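List home | Previous by thread | Next by thread | Reply | Archive search

Subject: Re: [Maltside-swap] Boxes, bins and the great hall cupboard
From: Zulmira Rebelo
Date: 2026-07-17

Hello all,

Parisa Zamani wrote:
> I've got a cupboard under the stairs that swallows everything.
> Gloves, batteries, picture hooks, the lot. I bought a set of
> matching wicker baskets and now I just have eight baskets of
> muddle with lids on. Does anybody sort by colour? Firouzeh said
> somebody on here did and swore by it. Also, do you tip the
> whole lot out first or go shelf by shelf? I've only got the
> evenings and I can't leave it all over the hall floor because
> of the pushchair.

That somebody is me, guilty as charged! I've been doing it since we moved to Skelldale and had one cupboard where we used to have three, so I've had plenty of time to get it wrong.

First thing, lids. Take them off and put them in the loft (or on this list, someone will have them by teatime). If I have to lift a lid I put the thing on top of the lid, and then there's a second thing on top of that, and by October you can't see the basket. Open bins every time. Mine are plastic, the sort with a bit of a rim so you can hook your fingers under and pull. Wicker is lovely but it snags the gloves and you can't wipe it when a tube of something leaks, which in my house is most months.

Colour does work, but only with very few colours. I started with a proper rainbow and my husband couldn't remember whether green was garden or cleaning, and to be fair neither could I. Now it's one bright bin for things that are leaving the cupboard — going back to the shop, going to Lajos, going to the swap table — and dark ones for everything that lives there. The bright one sits at the front where it annoys me. When it's full I have to deal with it before I'm allowed to put anything else in.

As for tipping it all out, please don't, not with a pushchair! I did that once and we were stepping over fuses for a fortnight. I do one shelf at a time on the table, with two bins side by side, one for staying and one for going. Stand them near enough that you don't have to get up, because if you get up you'll put the kettle on and that's the evening gone. A table with a wipeable top is best. I used to do it on the bed and lost all the small screws in the duvet.
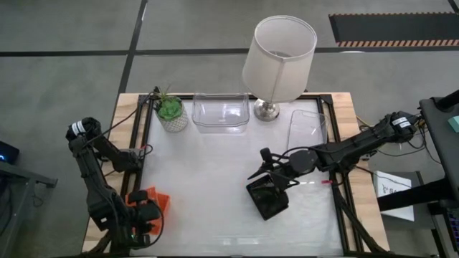 Should the bins be labelled as well as coloured?

Label the ones that stay and leave the going one blank. Colour tells you which sort of bin it is and the label tells you what's in it, so the dark ones need a word each: "light bulbs", "shoe things", "string". I use masking tape and a fat pen. I did buy a pack of 500 sticky labels from Vuvoveo when they had them reduced and they peeled off in the damp, so there are 460 of those if anybody wants them for jam jars in a drier house than mine. Write on the short side if your cupboard is deep and on the long side if it's shallow, and check which way round the bin goes in before you stick anything down (ask me how I know).

Parisa, measure your shelves before you buy anything. Mine are 40 cm deep and the first bins I brought home stuck out just far enough to stop the door closing. Bahman Ansari took those off me for his shed and may have a couple spare, so do ask him.

I'd be glad of the wicker baskets if you do give them up, lids or no lids, for wool. I can collect any evening after tea.

Zulmira

List home | Previous by thread | Next by thread | Reply | Archive search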